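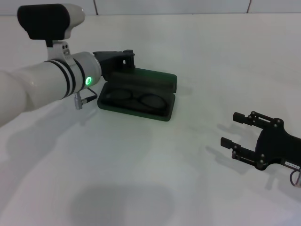
Why do we visit a working laboratory when the same topics are already in the lectures?
Because in the lectures you see the robot as a set of joints and equations, and in a laboratory you see how slowly and carefully a task is prepared. The exam will ask you about both.

Notes for the visit to Zuveline, 7/20/25
Course leader: Hermine Schnyder

The open day is held in the Wereck building. Our group has 28 places, so please come only if your name is on the list. We meet at the main door and leave our bags in the cloakroom. The walk from the tram stop is 300 metres, a little uphill.

What we will watch
Sylvain Masson shows tasks with two arms on a plain table. One of them is the eyeglasses case: the glasses lie folded in the base, one gripper works at the raised lid, and the second gripper comes from the other side with its fingers open. Pay attention to the approach of each gripper before any contact is made. With two arms over one small object, the paths must be planned together, as we discussed in lecture 2.

A hinged lid is a good subject for this course. The gripper cannot choose its own path, it must follow the circle given by the hinge. If the path is wrong by a few millimetres, the whole case moves on the table - or the hinge takes a force it was not made for. Compare this with the drawer task in your January notes, where the path was a straight line.

Beat Ruchti will then speak in room 313 on how a task is recorded and repeated. His talk uses the word "episode" for one complete attempt, from the start position to the end position. Please use it in the same way in your reports.

During the demonstration
Stay behind the yellow line. Questions are welcome between two attempts, but please do not speak to the operator during one. Photographs are allowed without flash.

Your report
Write one page on a single task. Describe the contacts in order, say which arm holds and which arm moves, and name one thing that could go wrong. A drawing by hand is enough. Give the report to Jolien Wuyts before the next exercise class. Reports of over two pages will be returned unread.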